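Flomen Forms review: a small form plugin for WordPress
By Trinity Okafor
Apr 27, 2022

I maintain a handful of WordPress sites for small clients, and most of them need a contact form, a booking request and maybe a newsletter box. For years I used the same big form plugin on all of them. When the renewal notice came in, I moved one site over to Flomen Forms to see how it held up. The site belongs to Litstead, a furniture repair shop, and it has been running the plugin since October.

Setup

Installation is the usual upload and activate. Flomen adds one item to the admin menu, with three tabs under it: Forms, Entries and Settings. There is no welcome screen and no setup wizard. You get a blank form with a name field and an email field, and you add the rest from a list on the left.

Each form is stored as its own post type, so it comes across in a normal WordPress export. I moved mine from staging to live that way and only had to re-enter the mail settings. Entries do not come along – they sit in a separate table.

Building forms

The editor is quick. Fields can be dragged or moved with the arrow keys, and conditional logic is a dropdown beside each field. It handles one condition per field. If you need "show this when A and B are both true," you will have to write a filter in PHP, and the hook for it is documented in one short paragraph.

File uploads work, with a size limit per field. The shop asks customers for photos of damaged chairs, so this mattered to me. Uploads go to a folder inside wp-content/uploads with random file names. I would still add a server rule to block scripts from running there.

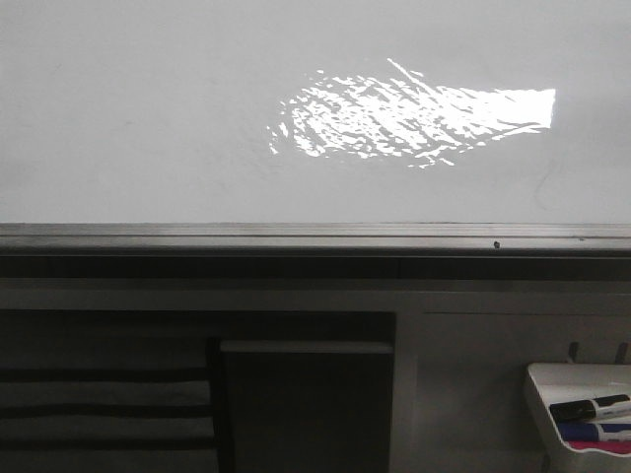
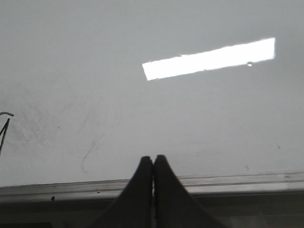 Speed and markup

Flomen loads one stylesheet of 29 KB and one script of 43 KB, and only on pages where a form is present. My old plugin loaded its files everywhere unless I dequeued them by hand. The mobile score on the home page went up to 87 after the switch, though I also removed an unused slider that week, so don't credit the plugin with all of it.

The HTML is plain. Labels are tied to their inputs, and errors are linked with aria-describedby. Class names are short and all start with "flm". I restyled the whole form in one sitting.

Spam

There is a honeypot and a time check, both on by default. Between them they stopped most of the junk. Some still got through, nearly all of it offers of SEO services, and I added a blocked words list to deal with that. There is no captcha option in the free version.

What I didn't like

The Entries screen gets slow. The shop has around 3000 entries, most of them imported from the old plugin, and searching them takes several seconds. Export to CSV is fine. Bulk delete timed out on me twice.

Support is by email only. Majdi Tarawneh answered both of my tickets, the second one with a patch file attached, but I waited four days for the first reply.

Translation is also patchy. The field labels can be translated, but two of the error messages are hard-coded in English as of the version I tested.

Who should use it

If you need payments, multi-page forms or anything with complicated logic, stay with one of the larger plugins. For a contact form or a simple request form, Flomen does the job and stays out of the way. I have since put it on a second site and will leave it on both. I'll update this review if the Entries screen gets fixed.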